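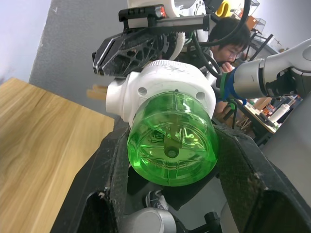 How to Run a Two-Arm Robot Demo at Your Open Day
Posted 7 Sep 2020 by Ghada Azar

When we first opened our doors at Mandbridge, back in February, I had a lovely long talk prepared and hardly anyone stayed for the second half of it (my own mother included!). People come to see the arms do things, and they want to get close. So this is the way we set up our visits now, and I hope it saves you a few late evenings.

Step 1. Pick ordinary objects. A small plastic bottle is wonderful, and so is a power strip, because every visitor has handled one and knows where the awkward bits are.

Step 2. Practice the grip on its own before you try a whole routine. Start with one arm, close the fingers slowly, and look at where they touch.
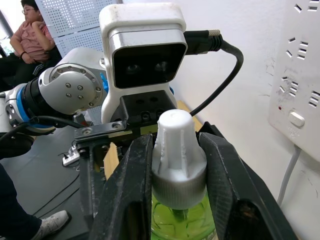
If the bottle turns as the fingers close, open up, move the arm a little and try again. Jae-hoon Byun likes 7 clean grips in a row before he'll let guests in, and I've come around to his way of thinking.

Step 3. Now bring in the second arm. Go at half speed the first time through, with one person at the stop button who isn't also doing the talking.

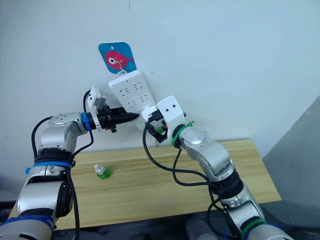

Both grippers at the lower end of the hanging power strip, with the bottle on the table.

Step 4. Keep your groups small. We take 13 people at a time, and that still leaves room for questions, which always run longer than you planned for. Save your positions before lunch, too!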